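Daiane Muniz Miranda
@daiane_miranda_water

Thread on water hardness and why the same coffee recipe gives different results in two towns. Numbers from my own notes, September. 1/
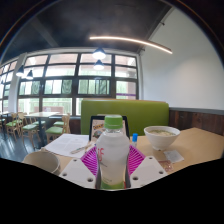 Clear plastic bottle, bright green screw cap, at a table.

2/ Hardness is mostly dissolved calcium and magnesium. Labs report it as mg/L of calcium carbonate equivalent, which is a bookkeeping unit. The water does not need to contain any calcium carbonate as such.

3/ Alkalinity is a separate measurement, reported in the same unit, and that is where most of the confusion starts. It tells you how much acid the water can absorb before the pH drops. Mostly bicarbonate, in drinking water.

4/ Two waters can have identical hardness and very different alkalinity. Brew the same coffee with both. The one with high alkalinity will taste flat, sometimes chalky. The bicarbonate is neutralizing the acids you paid for.

5/ Urkstead draws from a chalk aquifer. Hard, high alkalinity, very stable through the year. Gredunen is on an upland reservoir. Soft, low alkalinity, moves a bit after heavy rain.

6/ I lived in Gredunen for 3,652 days, ten years with two leap days in them, and never descaled a kettle. In Urkstead the element had a visible crust within 2 weeks.

7/ Scale forms when heating drives off carbon dioxide and calcium carbonate comes out of solution. This is "temporary" hardness. The permanent part (sulfates, chlorides) mostly stays dissolved when you boil.

8/ So boiling hard water and letting it settle does reduce hardness and alkalinity together. It is slow and uses a lot of energy, but it works. Decant off the top and leave the last inch behind.

9/ Jug filters. The Nouri jug I use has a weak acid exchange resin plus carbon. The resin swaps calcium for hydrogen ions, and those react with the bicarbonate. Alkalinity falls, pH falls, and the carbon takes out chlorine.

10/ The resin has a fixed capacity. In Urkstead water mine was nearly spent well before the indicator said so. The indicator is a timer. It has no idea what you are pouring through it.

11/ Drop test kits are good enough for kitchen use. Fill the tube to 5 ml, add reagent one drop at a time, swirl, count until the color changes. Rinse the tube with the water you are testing first, not with tap water.

12/ For better resolution, double the sample volume and halve the result. The uncertainty is always one drop, so make the drop worth less.

13/ A TDS meter will not give you hardness. It measures conductivity and applies a conversion factor. Sodium counts, chloride counts, everything charged counts. Useful for spotting a change in one supply, poor for comparing two.

14/ If you build your own water, make concentrates. I dissolve magnesium sulfate and sodium bicarbonate in separate bottles, 1,000 g of distilled water each, and dose by weight. Keep them apart or you will lose track of which variable you moved.

15/ Label the salts with their hydration state. Epsom salt is the heptahydrate, about half water by mass. Use the anhydrous figure by mistake and your magnesium comes out at less than half of target.

16/ Grinder was the Premier, same setting throughout, same bag of beans. Lowering the alkalinity changed the cup more than any grind adjustment I tried.

17/ Next batch is magnesium versus calcium at fixed alkalinity. Will post the titration sheet with it. Corrections welcome, please include units.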